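### 4.2 Buyers' reasons for choosing a flat near the centre

The Utton development was the smaller of the two schemes we studied. It was sold off-plan in two releases, the first to people already renting in Driltmont and the second on the open market. Gurna, the larger scheme, had a single release and was marketed mainly to buyers from outside the town. Both were built by Medeiros on former railway land, and both lie within a short walk of the station.

We sent a postal questionnaire to 500 households across the two schemes and received 200 usable replies. Of the people who replied, most named travel time as the main reason for buying. Price came second at Utton and fourth at Gurna, where buyers put more weight on parking and on having a second bedroom. Very few mentioned the design of the building, although it took up a large part of both sales brochures.

Renters who bought in the first release at Utton gave a different set of answers from everyone else. They already knew the streets, the shops and the bus routes, and several wrote that they would have accepted a smaller flat to stay in the same school catchment. One respondent had turned down a house in the next town for this reason. Buyers at Gurna seldom mentioned schools -- many had no children at home -- and were more likely to say that they expected to move again within seven years.

Service charges were a common complaint at both sites. The charge was stated in the reservation papers, but many buyers said they had not understood that it could rise each year. Follow-up interviews were carried out in August by Aisyah Lau, and the subject came up in nearly all of them, usually before the interviewer had asked. 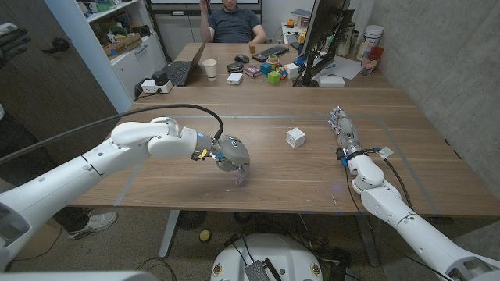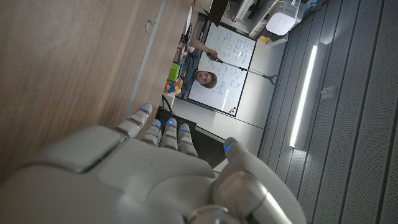
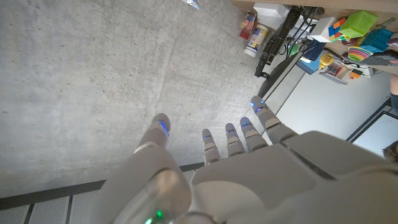

**Figure 7.** Robotic hands, three views.

*Driltmont, 1st July*

The replies have some clear limits. Owners who let their flats were harder to reach than those who lived in them, and the Gurna sample is weaker as a result. We did not ask about household income, so we cannot say whether the difference between the two sites reflects what people wanted or what they could afford. The asking prices were close, but the deposit at Utton was lower for existing tenants.

Length of residence also differs. The first Utton buyers had been in their flats for roughly two years when the form reached them, while some at Gurna had only just moved in. Answers about noise and heating should be read with that in mind. Section 4.3 takes up resale prices, using the sales records for both sites.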